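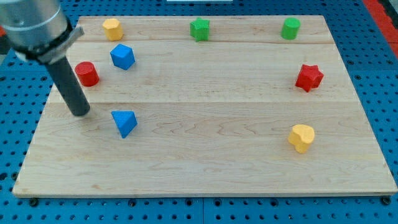 My mother lives in a village of 28 houses, and since August she has a satellite dish on her roof. Before this, she had a phone line which stopped working every time the wind was strong. I should be a happy customer, and most days I am. But I want to argue that we are giving the satellite companies too much of the job, and that small places will pay for it later.

The company is called Borero. The dish took one morning to install. My mother can now see my children's faces when we call, and she can send her prescription to the pharmacy without taking the bus. I don't want to take this away from her.

My problem is with what happened in the council of our district. For five years there was a plan to bring fiber cable from Rivadeneira up the valley to 16 villages. The road work was already drawn. Then the dishes came, and the plan was put in a drawer. Sumaiya Patwary, who was responsible for the plan, told a public meeting that the money could not be defended anymore, as "the need is covered."

Is it covered? In the evening, when everybody is at home, the connection becomes slow. The school has one dish for all the classrooms. Kasun Munasinghe repairs farm machines in the next village, and he has to send large files to the manufacturer, so he does it at 5 in the morning. He doesn't complain much. He says he is awake anyway. I think he should complain.

A cable in the ground is boring and expensive, and it stays there. It also belongs to somebody we can call. A satellite has a short life, and the company that owns it can change the price or sell itself to another company. When Pirkex bought the old radio network here, it kept the service for two winters and then closed it with a letter of one page. I still have this letter. It thanks my mother for her loyalty.

People will answer that the cable costs 4,000 per house, and that for such money you could pay for the dish during many years. I have done this calculation too, and it is correct if the monthly price stays the same. I have never had a monthly price that stayed the same.

I'm not asking to remove the dishes. They are very good for the farms which are far from any road, and as a second connection when a tree falls on the line. I ask only that the council take the plan out of the drawer and build the first part, up to the school. The road there must be opened next spring in any case for the water pipes. To put an empty tube beside the pipes would cost little, and the cable can come when there is money for it.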